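Ruvotstead Two-Arm Counter Station

Product no. 146
Availability: to order, from the Buckley workshop
Page updated 20 November 2024

The Ruvotstead is a two-arm station for kitchen counters and small packing benches. It is sold to test kitchens, training centers and shops that want to find out which of their chores a machine can take over now.

At present that list is short. The station will move a single item from one plate to another, set out dishes, and clear a counter that isn't crowded. It is slow. A person does any of these jobs faster, and we don't recommend buying one to save time on a busy line. 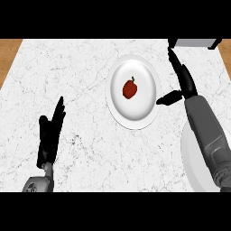

Soft fruit, wet dishes and anything in thin plastic wrap are still unreliable. Knives are not supported. Tasks that need both hands on the same object, such as opening a jar, can be tried out in the simulator but are not covered by the warranty.

What you get
2 arms with hands, left and right
2 mounting plates
Control cabinet and cables
Vumbridge simulator license, one seat
Printed setup guide

The simulator comes with a kitchen counter layout. Try each chore there before running it on the real arms. Counter height, plate size and starting positions can all be changed.

Maximum counter depth: 89 cm
Counter surface: stone, wood or steel, level and fixed in place

Gresia owners can keep their existing cabinet but will need new cables. The older hands do not fit.

For a quote, write to Afroza Kodikara in sales. Questions about a particular chore go to Declan Mac an tSaoi, who will want the weight of the item and a sketch of your counter. The next price change is in April.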